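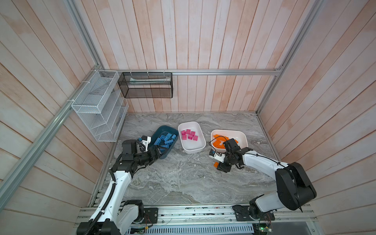 *Blue, pink and orange, each in its own bin*

## Sorting building bricks by color: does it hold up, or should I go by shape?

**Salma El Ouafi**

Hi all! I've finally started on the big brick sort and I'm having way more fun with it than I expected. The plan so far is one color per bin. Blue goes in the dark teal tub on the left, pink in the white one in the middle, orange in the white one on the right. It looks so cheerful on the marble top that I keep wanting to leave it out!

But now I have doubts. Pink hardly covers any of its bin (seven little square bricks, that's all), while the blues are a proper heap. The orange bin is full of flat pieces that hook over each other and poke up near the rim. I also have a white wire rack with slanted compartments on the left wall, and a black mesh basket on the back rail, and I'd love to use them for bricks somehow if the mesh is fine enough.

So my questions are these. Do you sort by color or by shape? Should a tiny color get a whole bin to itself? And what do you do with the bricks that end up on the table between the bins? I get a trail of them every time.
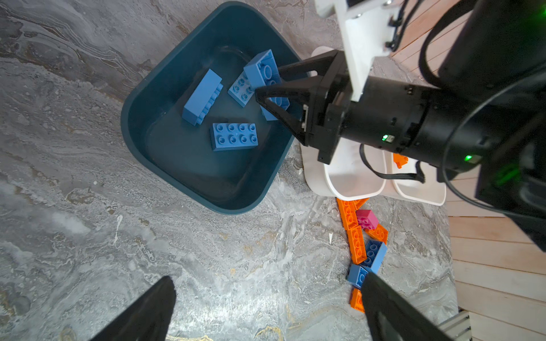 *The trail, mostly orange and blue with one small pink*

You can see what I mean. There are orange ones, a couple of blues (one with its hollow side up) and a single pink in the line, and there are still big blue bricks in the tub to go through. Any tips welcome, I have a whole rainy November to work on this!

**Grulenov**

Oh, I love this kind of project. We did ours last winter, a bit over 1,000 bricks, and I'd happily do it again.

Stay with color for now. Shape sorting is wonderful for people who build from instructions, but if the bricks are for free building, color gets everybody started faster. Kids can help with it too, even very small ones. Mine was four and took charge of yellow, and you did not touch yellow without asking.

What I would do is a second pass inside the biggest color only. Your blues sound perfect for that. Pull the flat ones out and give them their own box, and leave the long ones and the 2x4s together. Flat pieces slide to the bottom of a deep tub and then you dump the whole thing out to find one. Same goes for the orange, where you already have a lot of flat stuff tangled up. Spread those in a shallow tray if you own one — a baking sheet with a lip is great, and you can tip them back in when you're done.

For the pink, keep the bin! You'll find more. We had 9 green bricks at the end of our first evening and I nearly put them in with the blue. Then we moved the couch.

As for the trail, I put down a fourth container, anything at all, and call it "later." Loose bricks go in there while I'm sorting, and I empty it at the end. It saves so much reaching back and forth. Set a kitchen timer for 20 minutes and stop when it rings, even if you're on a roll, or your neck will let you know the next day.

**Dristow**

by shape. always by shape. you can spot a blue brick in a pile of mixed colors but try finding one small flat blue in a bin of nothing but blue

**Tahiri**

Both, depending on the amount! Dristow is right once a single color gets really big, but with a bin or two's worth I'd stay with color and enjoy it.

About the wire rack: slanted compartments are so good for flat plates and for instruction booklets. Before you load it, drop your smallest brick in and see if it falls through. If it does, line each slot with a piece of thin cardboard cut from a cereal box. The hanging basket I'd save for baseplates or finished builds, something you can lift out in one go.

One more thing — wash them before the sort is final, if you're going to. Lukewarm water, a drop of dish soap, a mesh laundry bag, then out on a towel overnight. I sorted first and washed second, all in one bag, and got to sort the whole lot twice. Post a picture when the rack is filled, please!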